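How Does a Car Engine Make the Wheels Turn? 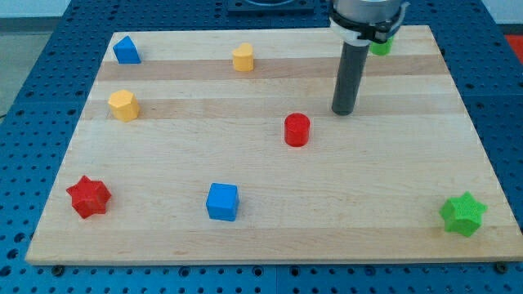
Small blocks on a wooden board.

Have you ever heard a car go vroom and wondered what was happening under the hood? It's amazing in there!

Most gas engines have metal tubes called cylinders. Inside each one is a piston, a sort of plug that slides up and down. A tiny bit of gas and air goes in, a spark sets it off, and bang! The piston gets a mighty shove.

The pistons push on a long, bendy-looking bar called the crankshaft and make it spin, just like your feet spin the pedals on a bike. Gears then pass that spin along to the wheels, and away you go!

And wow, it's fast! When the crankshaft spins 2000 times in one minute, each piston goes up and down 2000 times too. Try jumping 50 times in a minute and see how puffed out you get!

Word to know: PISTON (say it PIS-tun)

Written by Issa Karaki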